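We use cookies to keep you logged in and to find out which pages people give up on. Accept all / Manage settings

Teaching a simple tidy-up by hand: how fussy are you about the start position?

37 shares · 7 comments

sprocket_and_chips wrote:
Question for anyone who does demos by remote control with two arms and proper fingered hands. We're teaching ours to deal with waste paper on a desk. Ball of paper, small bin, the sort of job a toddler does badly and then applauds. I've been putting the bin in the same place every time, on tape marks, lid already open. A colleague who has never worn the gloves says I'm teaching it a dance, and that the first time a cleaner nudges the bin the whole thing will fall apart.

So: marks or no marks? And how many demos before you start moving things about? The notes I inherited from the Tenwood lot say 600 and offer no explanation, like a number on a tomb.

damp_gusset wrote:
Your colleague is right, sorry. I did a week on marks with a pedal bin and ended up with a policy that would reach with enormous confidence for the place the bin used to be. Lovely smooth motion. It would have got full marks from a mime tutor.

Move it from the first day. Bit left, bit right, turn it so the hinge isn't dead behind. Your demos will be uglier and you'll swear more, but the ugliness is what you're paying for.

Unlow_bench2 wrote:
Disagree with damp_gusset, and not only for sport. If you are new to the gloves, your first demos are mostly you learning where your thumb is. Mix that with a wandering bin and you can't tell whether the policy is bad or you are. We keep everything on tape until one person can do eleven clean ones in a row, then we peel the tape and start moving. The taped ones go in a folder called "warm up" and get left out of training.

People skip that last bit. Then they come on here and ask why the robot has a favourite spot.

damp_gusset wrote:
So your argument for tape is that you throw away everything you did on tape. We agree, then. I'll have it framed.

Unlow_bench2 wrote:
We agree about the data and disagree about how to get there without crying. Fine by me.

kettle_offset wrote:
Nobody has mentioned paper yet and paper is the whole problem. A rigid block behaves. A ball of paper springs open in the hand, or hooks itself over a fingertip and comes back out of the bin with you. I have demos where I let go, lifted away looking pleased with myself, and the paper came too. Keep some of those, as long as you go back and sort it out. The robot needs to have seen somebody recover. If every demo is perfect it has no idea what to do when things aren't, and it just stands there like a man who's walked into the wrong wedding.

Also scrunch fresh paper every so often. By the end of the afternoon an old ball is basically felt.

marginal_grommet wrote:
Two things from the Coughlan building, where we've been at this since March and have the shoulders to prove it.

First, the spare hand. With two arms and a one-handed job, whoever is driving lets the other hand drift. Mine goes up when I concentrate. I had no idea until I watched the playback and saw it floating about like a weak benediction. The policy learned that as well, faithfully, and would raise the left hand just before letting go with the right. Choose a resting place and make it part of the task.

Second, lids. Decide at the outset whether opening the lid is in the task. If it isn't, open it yourself before you press record and be strict about it. We had a batch where the lid was half open in some and flat back in others, and five of us each thought somebody else was checking.

sprocket_and_chips wrote:
Thank you all, I think. Lid is not in the task, so it gets opened by hand between takes. Paper will be refreshed. I had not thought about the left hand at all, and have now watched some playback and would like to lie down.

On the tape I'm going with Unlow's way and damp_gusset can be right from a distance. Still no wiser about the 600.
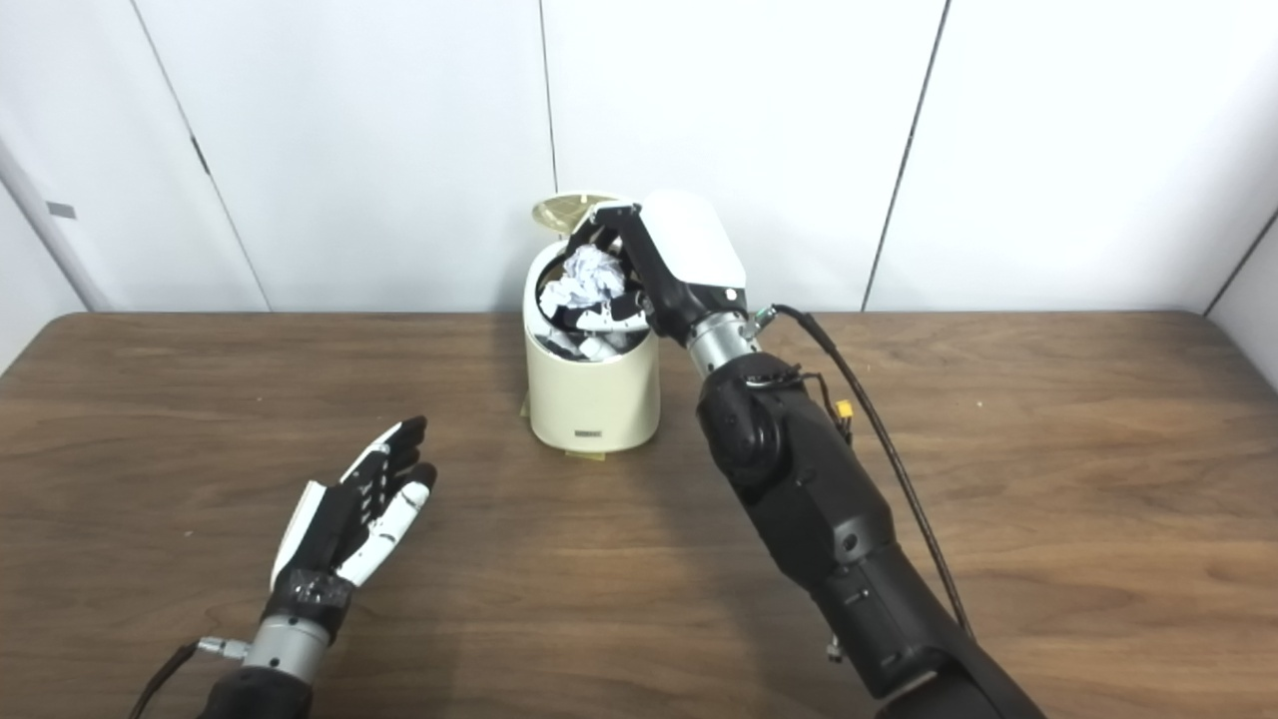 posted by bramberg_nightshift at 11 pm | member | 5 replies in other threads

Coming down on the side of less tape, though I'm aware there's yellow tape by my own bin. The part I'd stress to the original poster is the moment with the paper between fingers and thumb and the hand over the opening. Everyone rushes it. You've got the thumb under the ball, the fingers behind and over it, and hardly any room left for the hand itself, so there's a strong urge to fling your fingers open and get out. Do that and the robot learns to fling.

Open slowly, wait a beat, then lift. It feels daft with the gloves on and looks fine on playback. And don't empty the bin before every take. An opening with paper already in it looks different from a bare dark hole, and you want both in the set. Left hand open and parked low, as marginal_grommet says. I used to forget and now I mutter "left" before each take, which has made me popular at home.

As for 600, we stopped when the thing could do it with the bin somewhere new and a different person scrunching. I didn't write down how many that was. Sorry to whoever inherits my notes.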